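Rimberg Lab > Notebooks > Alkalinity trial

April — seawater tank work, E. Sarpong

Copy to Mohammed-Awal before the Nisdale call.

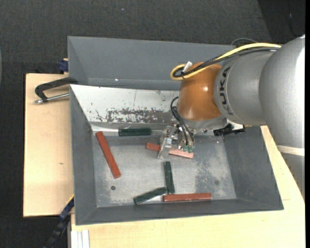 Gray metal bin, red and green bars, robot arm above

Dosed at 9 am. Alkalinity up to 557 by the Stevudon probe, titration not yet done. Drift on the probe was bad last week — recalibrate first. Control tank unchanged.

CO2 uptake slower than the Nyarko model gives. Cloudiness near the inlet, probably carbonate coming out. Filter and weigh.

To do: repeat at half dose, stirrer on low. No open-water release in this plan.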